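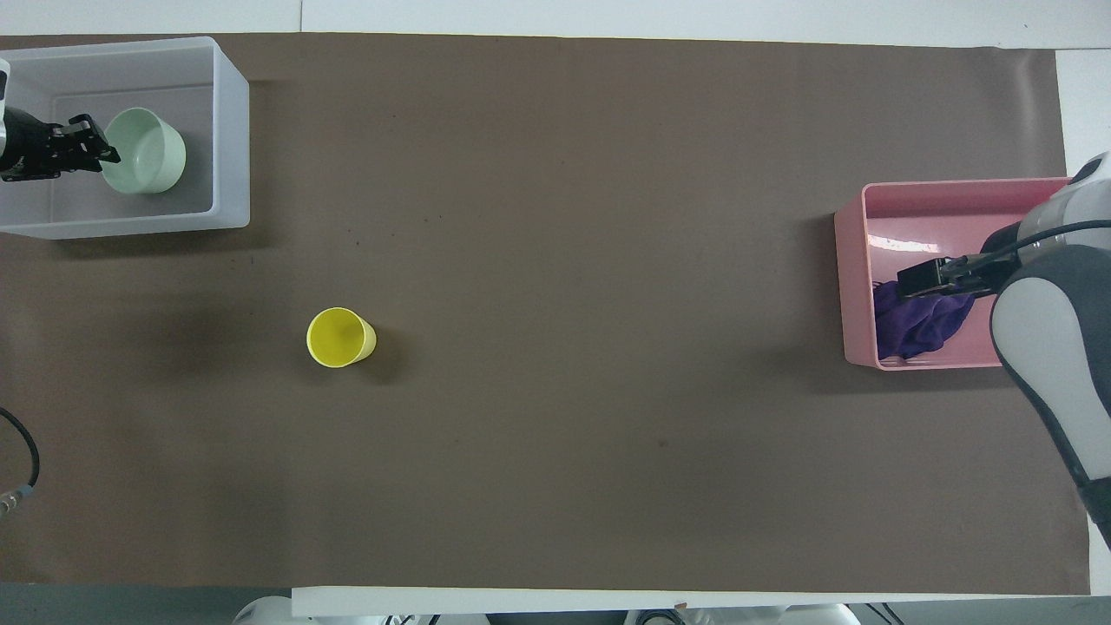
What does a robot need before it can learn to put things away?

Recordings of the job being done, many of them, made with care and labeled so that someone else can tell what happened. A learning system works from examples. If the examples are all alike, it learns one narrow version of the job. If they are sloppy, it learns that too. Our work is making the examples.

About Stamlow

Stamlow is a data collection company. We record robot arms handling ordinary objects under the control of trained operators, and we deliver those recordings to the teams who build and train the software. We do not build robots and we do not train models for sale. Customers come to us when they have an arm, a task in mind and not enough recordings to learn it from.

We have 26 people. Most of them are operators and reviewers. The rest look after the stations, write the tools we use in house, or work with customers on task plans.

We started with 6 people and one station, recording for a single customer who wanted a two-armed setup to sort kitchen items. That job ran longer than planned, mostly on account of mistakes we made in the first weeks. We had no written task plan. Each operator had a slightly different idea of what "done" meant, and the recordings had to be gone through again one at a time. A fair part of how we work today comes from fixing that.

What we record

Nearly all our work is tabletop work. Things are picked up, moved, put in bins, taken out of bins, turned over, stacked, folded or handed from one arm to the other. The objects are the kind found in any kitchen or closet: cups, bowls, cloths, containers. We like plain objects in plain colors for early rounds and bring in harder ones later.

A typical two-arm station has a bin within reach of each arm and open table between them. Bowls and cups are useful because they can be gripped by the rim, and an operator has to choose where on the rim to take hold. Cloth is useful for a different reason. It never lies the same way twice, and an operator has to look at it and decide where the fingers should go. We often put both kinds of object in one task, so that a rigid thing and a soft thing are handled within the same recording.

We cover some tables with brown paper. It cuts glare from a white top and is cheap to replace when it creases or picks up marks. Other tables we leave bare, or cover with cloth or mats, because a system trained over one surface may do badly over another. The customer decides how much variety to pay for. We tell them what we think and then do what was agreed.

How a job runs

Every job starts with a task plan. The plan says which objects are used, where they may start, where they must end up, which arm does what, and what counts as a failed attempt. It also says what the operator should do after a failure. Some customers want failures thrown out. Others want them kept and marked, along with the recovery, and those recordings are often the ones they ask for more of later.

The plan goes to the customer for approval. After that we record a small pilot batch and send it over. We ask the customer to load the pilot into their own software before we go further. A wrong time stamp or a swapped left and right is easy to fix at that point and expensive to fix later.

Once the pilot is accepted, recording begins in shifts. Between attempts the operator resets the table. Start positions come from a list, and the list is shuffled. Left to themselves, people put a cup back in much the same spot each time, and the recordings end up with far less variety than anyone intended. The list prevents this. Operators find it tedious and we use it anyway.

Reviewers watch every recording that is going to be delivered. They check that the task was finished according to the plan, that the views are clear, and that the label matches what the arms did. A reviewer does not check recordings from a shift he or she worked. Anything doubtful goes to a second reviewer, and if the two disagree it is left out of the delivery and counted in the report.

The report goes with each batch. It lists what was delivered, what was rejected and the reasons, any change to a station during the batch, and any part of the plan that turned out to be unclear. If a camera was moved, the report says so.

Our operators

Operating an arm remotely is a skill, and it takes longer to learn than most new hires expect. The first two weeks are spent on practice tasks that are not delivered to anyone. New operators learn to approach an object slowly, to close the fingers fully before lifting, and to let go without dragging. They also learn to stop. A hesitant or jerky attempt should be ended and started over, even when it could have been rescued, unless the plan asks for rescues.

We hire from many backgrounds. Some of our operators have worked in sewing, dental labs, warehouses or restaurant kitchens. No engineering degree is needed. What we look for is patience, steady attention and a willingness to write down problems when they come up.

Operators are paid by the hour. We do not pay by the recording and we do not post daily totals on a wall. We tried a target board early on and the quality of the work dropped within days – attempts got faster, and the reviewers were sending back far more than before. Shifts at the station are broken up with resetting, reviewing and other work, since nobody holds attention on the same motion for a full day.

Where we work

Our main room is in the Jedach building, on the ground floor. It holds 13 stations, separated by screens so that the background of one does not change with what is going on at the next. The lighting is on fixed settings that we can vary on purpose. The blinds stay down during recording. Visitors remark on this more than on anything else.

A second, smaller room holds objects and fixtures. Bins, cups, bowls and cloths are kept by job, so that a customer who comes back for more recordings can have the same set used again. When an object wears out or breaks, it is replaced with the closest match available and the change is noted in the report.

We have 7 two-arm stations. The others have one arm each. Customers may send their own arm, and we will build a station for it if it is safe to run in a shared room and comes with documentation. Please talk to us before shipping anything. We need to see the mounting dimensions and the power requirements first.

Tools

We use two programs that we wrote ourselves. Dokard runs at the station. It holds the task plan, shows the operator the next start position, and starts and stops the recording. Nieminen is for review. It plays all camera views together with the arm positions on one timeline, so that a reviewer can see when the fingers closed and whether the object moved with them.

Neither is sold as a product. Customers with an active job can have a login to Nieminen and look through recordings as they come in. Several do this daily and leave notes for our reviewers, and we find that this clears up small questions quicker than a weekly call.

Deliveries are made in the format the customer uses. We keep a copy for the period in the contract and delete it afterward. Recordings made for one customer are never sold or lent to another.

Privacy and safety

Our recordings are of objects and machines. Operators' faces and voices are not part of what we deliver. No microphone is used unless a task calls for sound, and when one is used the people in the room are told in advance.

Each station has a stop button within reach of the operator. During a reset, the arms are held still and a person places the objects by hand. Nobody reaches onto a table while an arm is enabled, and this rule has no exceptions for short tasks or experienced staff.

What we don't do

We do not record in private homes. We have been asked, and we may look at it again, but at present we do not have a way of doing it that we are satisfied with.

We do not promise that a given number of recordings will make a system work. That depends on the software, the robot and the task, and two of those three are outside our hands. We can say what was in the recordings and how they were made.

We do not take on tasks with blades, open flame or live animals.

Working with us

Most first jobs are small, with one task and one station. Write to us with a short description of the task, the arm you use and the file format you need. A sketch of the table layout helps, even a rough one made by hand. We will reply with questions, and after that with a draft plan and a price. Drafting the plan is free for a first job.

If you would like to work here as an operator or reviewer, use the form on the jobs page. No résumé is required for operator positions. Applicants who pass the first conversation are invited for a paid trial shift at a practice station.

Page last updated 4/14/26.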